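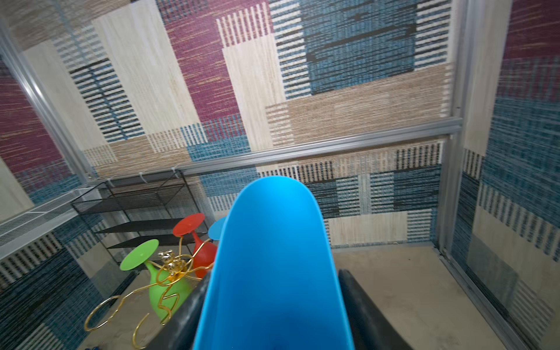

*Gripper over the test floor, rubber pieces and gold wire at left.*

From: Davina Mowat
To: chores list
Mon 18 November

Mitali Siddiqui wrote:

> The Jiltanero arm will be tidying playrooms in 2 years. Pickup is basically solved.

Solved for what? A red rubber piece standing upright, fine. Now look at the green one with wire looped all over it. My nephew clears a mess like that in 15 seconds — and he's four. I'd like to see an uncut run before I believe any date.

Davina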